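Pronura Tabletop – Gallery
Last updated: Jan 16, 2021

Welcome to the gallery page of Pronura Tabletop, the simulation package from Haddad for those who teach robot arms to handle small parts. We receive many letters from schools and small laboratories asking how the work looks before they pay for a license. A list of functions does not answer this question very well, so on this page you find the pictures first, and between them some remarks about what is included, what it costs and what is still missing.

All pictures can be enlarged with a click. The price list is at the bottom.

The block set

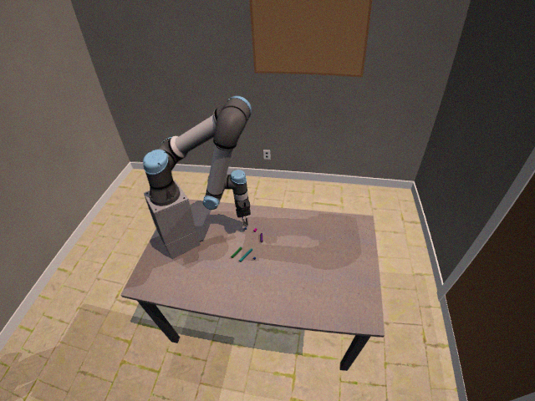 The block set is the part of the package that our customers open first, and many of them stay with it for weeks. It contains short and long pieces in several colors, and every piece can be given its own size, weight and friction in the scene file. The long ones are more difficult than they look. When two of them lie almost side by side, like the dark green and the teal stick, the fingers have only a narrow strip of table to go down between them, and a grasp planner which does not consider the neighbor will push it away. We recommend to begin with the compact pieces and to put the sticks in later.

The license includes 233 prepared starting layouts. You can load them by number or let the program choose. If you prefer your own layout, you write the positions in a plain text file and the program reads them at the next start.

The arm and the gripper

The arm in the standard package stands on a box-shaped pedestal and carries a gripper with narrow fingers. You can command it by joint angles or by the position of the fingertips. Please note that the second way is slower on old computers – we are working on it. The speed limit of each joint is a separate value, and students should be warned not to change all of them on the first day.
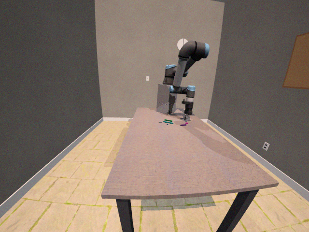 Camera views

You may place as many cameras in the room as your computer can carry. Each camera has its own file with position, angle and lens. We deliver a few fixed views, among them a high one beside the table and a long one from the opposite end. From the long view the small parts become very small, and this is a good test for a vision program that was trained only from near.

The colors of floor, walls and tabletop can be changed too. Some customers make them different for every run, so that the vision program does not learn the room by heart. The surfaces are not very fine, we admit it. We have chosen them so that the program also runs on a normal office laptop.

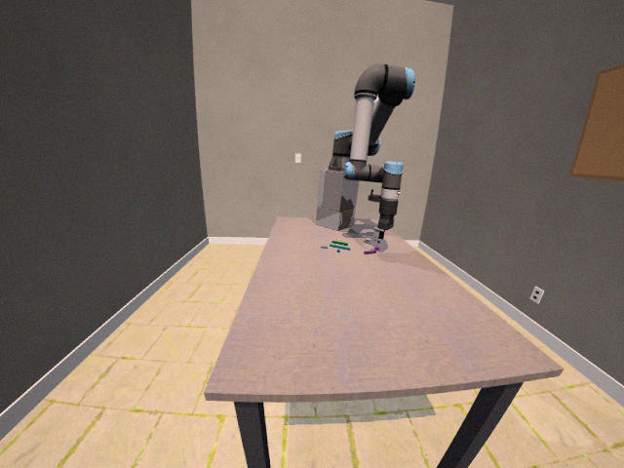
Shadows are switched on from the beginning. They can be made softer, harder or removed completely in the light menu, and the setting is saved together with the layout. With shadows off the program needs less memory, but we do not recommend it for final tests, where dark zones on the table are one of the usual sources of wrong detection.

Recording

Every run can be recorded and played again step by step. The recording keeps the joint values, the state of the gripper and the position of each piece. A standard run has 200 steps, you can set a longer one in the menu. Since the September version the recordings can be exported as a table and opened in any spreadsheet program.
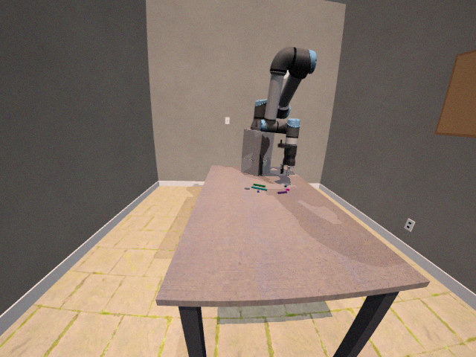 Tistard wrote to us that the step-by-step player was for them the most useful part, more than the layouts, but that they missed a way to compare two recordings on the same screen. They also found the export of long runs too slow. Both points are on our list for the next version, the comparison first.

Prices and download

School license, one year: 127 dollars
Laboratory license, one year: 378 dollars
Trial version: free, with a reduced number of layouts and without export

The license is valid for all computers in one building. In the United States the package is sold through Tancombe, who also answer questions about installation. For all other countries please use the order form on our main page. A printed manual is available for an extra charge – write to us and we will tell you the postage to your country.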